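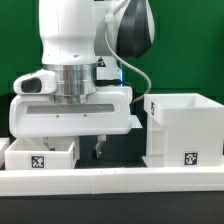
Thinly traded contracts are a patient person's market, and we came to them, as many do, after years of working on the busier ones. The sample covers 34 contracts on dried fruit and minor oilseeds, all cleared through Vondbridge, and for each we kept the full record of resting orders from the opening until the close. Garcia had warned us early on that the quotes in such markets tend to go stale over lunch, and he was right -- we dropped any quote left unchanged for more than 600 seconds. A gentler cutoff of 200 seconds threw away much of what we had hoped to study, particularly in July, when trading is slow everywhere. 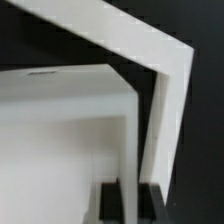

4.2 Where the patient orders wait

We follow Atallah and Baptista in calling an order patient if it is placed at least two ticks away from the best price and left alone there. Their work dealt with electricity, so some care is needed in carrying the idea over to goods that must be stored, graded and sooner or later delivered to somebody.

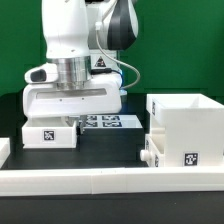 Patient buy orders gather a little above the previous month's low, and they do so in nearly every contract we looked at. Sellers seem to know it, too, and many of them stop short of pushing the price all the way down. Readers who like a picture in mind may think of the two slender fingers in Figure 3, pointing down and hanging just above the black tabletop: the bids sit near the floor in much the same way, with a small gap left beneath them. The gap is widest in the Sarkia contracts, where storage is dear, and we come back to those in Section 5 along with Naidoo's helpful objections about how the low itself should be measured.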